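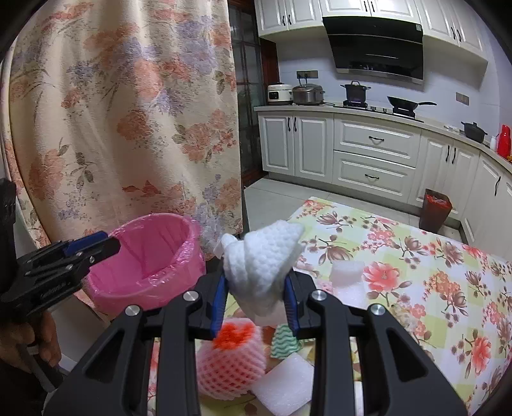
Foam sleeves and other packing bits on the table

Is there any use for the foam sleeves that come on fruit?

Posted in Kitchen and Home, Grevwood Community Help

Every January we get a big box of fruit sent over from my in-laws, and every piece comes in one of those stretchy foam nets. Lovely fruit, but I'm left with a mountain of foam afterwards. This year I also had blocks and flat bits of foam from a lamp I ordered, so the whole lot has been sitting in my kitchen while I dither over it.

Our council won't take it in the recycling (I rang, and was on hold for 20 minutes for a very short "no"). The supermarket bag bank says stretchy plastic only, and I don't know if a foam net counts as stretchy plastic or not. I hate putting it all in the bin if somebody has a decent use for it. I've got a smallish flat, no garden, one cupboard that already won't shut. Any ideas? Nothing too crafty please, I am not going to make a wreath.

Posted by planelska_flat7

planelska_flat7 added: sorted a few more out this afternoon and the nets do seem to be in better nick than I thought, so reusing them is still on the cards. 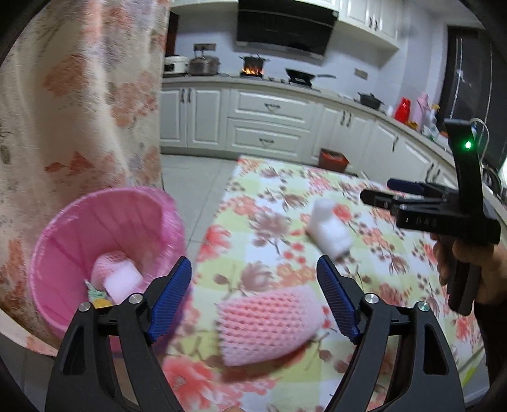
Replies (3)

teapot_escobar

Keep some! I've been hoarding these for years and they really do come in handy. Mine go round wine glasses when we move house or when I'm packing up the Christmas things - pull one over the bowl of the glass, stand it in the box, and it doesn't clink against its neighbour. They're good on baubles too, and I slip one over each jar when I post chutney to my sister (two on the lid end if it's a heavy one).

The other thing I use them for is between non-stick pans. Cut the net down one side, open it flat and lay it in the pan before you stack the next one on top. It has stopped mine getting scratched, and they come out of the cupboard without that horrible scraping noise.

The blocks are more of a pain. I saved a few for under the legs of a wobbly shelf and they squashed down to nothing in a fortnight, so I wouldn't bother. If you do keep the nets, push them all inside one another like socks and they'll go in a jam jar. Give them a rinse first if the fruit was sticky or you'll get fruit flies, ask me how I know.

grumpy_gardener_2

bin it. life's too short

Firkasel_Moira_fan

Worth asking round before you throw it out. I sell secondhand china online in a small way and I'd take a carrier bag of those nets off anybody, they're perfect for teacups and the little sugar bowls. I posted 144 parcels last year and I don't think I bought any new wrap after the spring. Try a "free to collect" post on the Grevwood swap page, or pop your head into a charity shop that does glassware and ask if they want any. Ours said yes to nets and bubble wrap but no to blocks, so ring first.

On the supermarket bank, I'd leave foam out of it unless the sign says foam. One wrong thing can mean a whole bag gets chucked. Our old council had a foam collection at the tip, in a cage round the back by the cardboard, and you'd never have known unless you asked the chap on the gate. Might be the same where you are?

And if you end up keeping any, put a limit on it. I have one shoebox and when the lid won't go on, the rest goes out.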